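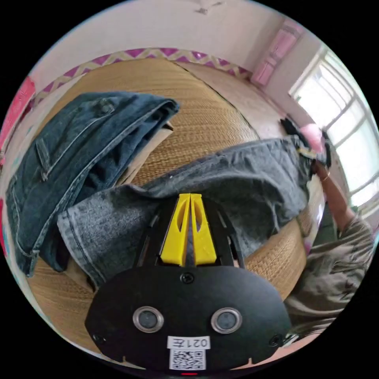 Security deposit on a bareboat charter: refundable deposit or damage waiver?

Posted in Chartering and Skippering

Celtden
We are taking a 12-metre sloop bareboat for a week in February, from the marina at Urkandale. The charter company has sent the contract and I have to choose between two arrangements before paying the balance.

Option A is a refundable security deposit of 3,000, blocked on a credit card at check-in and released after check-out if there is no damage. Option B is a non-refundable damage waiver of 290, which reduces the deposit to 600. The contract says the waiver does not cover "loss of the dinghy, outboard or ground tackle, or damage arising from negligence". Negligence is not defined anywhere in the document.

There are four of us on board. I hold the usual coastal certificate and have chartered twice before, both times in summer and in lighter winds than we are likely to get. My card limit would take the full block, but it would leave little for fuel, mooring fees and food.

Is the waiver normally worth having, and does it make sense to buy a separate deposit insurance policy as well? I would also like to know how strictly the exclusions are applied at check-out.

Voda
Short reply: work out what you would lose in each case and compare.

With A and no damage you pay nothing. With A and serious damage you lose up to 3,000. With B and no damage you pay 290. With B and serious damage you pay 290 plus 600, so 890, provided the damage is not excluded. The exclusions are therefore the part to read closely.

Dinghy and outboard exclusions are common. They mostly concern theft and loss, so lift the outboard at night and lock it to the pushpit, and keep the dinghy on a cable. Ground tackle is the awkward one. A fouled anchor that has to be abandoned will be charged to you at the replacement price, and if the chain goes with it the bill can pass the 600 on its own. Ask whether excluded items are charged on top of the reduced deposit or are limited by it. Contracts differ on this and yours, as you quote it, does not say.

On negligence, write to the company and ask for a definition by email. In most contracts I have signed it meant sailing at night against instructions, leaving the agreed area, going out after the base had forbidden it, or being drunk in charge. A few treat any grounding as negligence. If yours does, the waiver is worth a good deal less, as keel damage is the expensive claim.

A separate deposit policy usually works the other way round. You leave the full deposit, the company keeps what it is owed, and you claim it back from the insurer afterwards. It tends to cost less than the waiver but the block on your card remains, and you need the signed damage report and the repair invoice. Some policies will not pay if a waiver has already been bought, so check before taking both. In your position I would take the waiver because of the card limit, subject to the reply on groundings.

Aguiar
Take the waiver. We paid the full deposit last time and were charged 137 for a winch handle and a scratched locker lid that I am fairly sure was scratched when we got the boat. It took 3 weeks to get the rest of the money released.

Do the check-in properly whatever you choose. Go round the hull in the dinghy, look at the rudder and the bathing platform, unroll both sails and run the windlass. Get every mark written on the inventory before you sign it — they will not add anything later.

Also check if you pay for the diver at check-out. Ours was extra.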